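Subject: Re: [smallscale] Shingles, and what to do about the porch

Hi all,

Back from a week of no internet, so I'm catching up on the roof thread first.
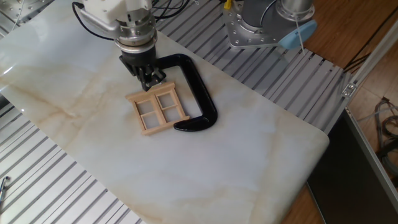
Azra Mladenović wrote:
> I'm stuck on the shingles for my farmhouse. I bought a bag
> of 400 and they curl up like potato chips as soon as the glue
> goes on. Do you all stain first or glue first? And has anyone
> done a porch roof with such a low slope? Mine looks like a
> diving board.
>
> Azra

Azra, stain first, always, always! I did my first house (the Jernico kit, the one with the crooked chimney) the other way around and every spot of glue showed up as a pale blotch that no amount of stain would touch. I ended up painting the whole roof green and telling people I meant to.

What I do now is dump a couple of handfuls in an old jar with the stain, shake it, fish them out with a slotted spoon and spread them on newspaper overnight. They'll curl a little then too. I press them under a phone book for a day and most of them come out flat. The ones that don't go in the gaps around the dormers, where you end up trimming them to slivers anyway.

For glue, stay away from anything watery. I've been using the thick tacky stuff from Plondimier and it grabs fast enough that you can do a whole row without chasing them down the slope. Draw your pencil lines first!! I used 347 on the front of my current house and I can show you the exact row where I decided I didn't need lines anymore.

On the porch, I'd leave the slope alone and do it as a fake metal roof. Cardstock strips, a thin bead of wood down each seam, a coat of gray primer. Real porches that flat don't usually have shingles on them, at least not the ones on my street. Somebody on here (was it Rees?) did one in June with the ribs cut from coffee stirrers and it looked great.

Oh, and the windows. I saw the question further down about four-pane ones. Paint them before they go in, both sides, and sand lightly where the crossbars meet because the fuzz there soaks up paint like crazy. I still have 3 to do upstairs and I keep finding other things I'd rather work on. Also the Brurkar wallpaper is back in stock in the small stripe, if anyone was waiting. I bought too much.

Has anybody got a trick for gutters?

Peg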